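Trokov, vu mardi soir, séance de 21h

Bon, vite fait parce que je me lève tôt demain. Je reviens du ciné de Horville, la petite salle, la 4, celle où le chauffage fait du bruit. Vu Trokov. Enfin. Je l'avais raté deux fois en mars, une fois à cause du train, une fois par pure flemme.

L'histoire pour ceux qui débarquent : quatre soeurs qui se parlent plus depuis l'enterrement du père, un héritage, une maison au bord d'un lac, et l'aînée qui décide que tout le monde doit y passer 16 jours ensemble sinon pas un sou. Dit comme ça on dirait un téléfilm du dimanche après-midi. Et pendant la première demi-heure c'est un peu ça, j'avoue. Les dialogues sont lourds, tout le monde explique qui il est à des gens qui le savent déjà (« toi qui es ma petite soeur et qui es avocate », pitié).

Et puis arrive la scène du repas. Une dizaine de minutes à table, presque sans coupe, la deuxième soeur qui découpe un poulet et qui s'arrête plus. On rit, on rit moins, on rit plus du tout. Dans la salle ça bougeait pas. Rien que pour ça je recommande.

Le reste est inégal. La partie en ville sert à rien. Le flirt avec le notaire, bof. Par contre la lumière sur le lac, très beau, et une musique discrète, pas de violons à chaque larme, merci. Ah et la voisine qui vient rendre la tondeuse, trois répliques, elle vole le film.

Un mot sur la réalisation. Halvard Berge, j'avais adoré son premier, Chambi, vu en festival avec des sous-titres qui sautaient une phrase sur deux. Plus sec, plus drôle aussi. Là on sent qu'il a eu plus d'argent et plus de monde sur le dos. Il y a des plans de drone. Pourquoi des plans de drone. Il filmait tellement bien les cuisines et les couloirs, le voilà qui survole des sapins.

Durée : 2h16, et il y a vingt minutes de trop, toutes dans le dernier tiers. La réconciliation sous la pluie, on la voit venir depuis le parking du cinéma. Ma voisine de rangée regardait l'heure sur son téléphone, luminosité à fond évidement.
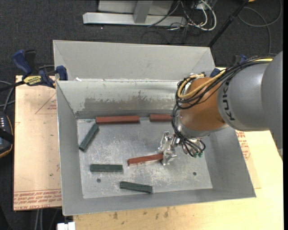
Côté actrices, rien à redire. La plus jeune surtout, jamais vue ailleurs, elle joue tout avec la mâchoire. Celle qui fait l'aînée en fait un peu beaucoup au début, ensuite on comprend que c'est le personnage qui en fait trop, et là ça marche. J'ai hésité à rester pour le générique et noter les noms, mais dernier bus à 23h40, donc non.

Donc : à voir si vous aimez les familles qui se déchirent autour d'un gratin. À éviter si vous sortez d'un enterrement. Je lui mets un petit 4 sur 5, peut-être 3 et demi demain matin quand je serai moins fatiguée.

Sinon, la semaine prochaine ils passent Udico, le truc d'espionnage en noir et blanc dont tout le monde parle. Une seule séance, en VO, à 18h, une heure impossible pour les gens qui bossent. Je vais essayer quand même. Si quelqu'un veut venir, dites le en commentaire, j'ai encore deux places sur ma carte et elle expire à la fin du mois.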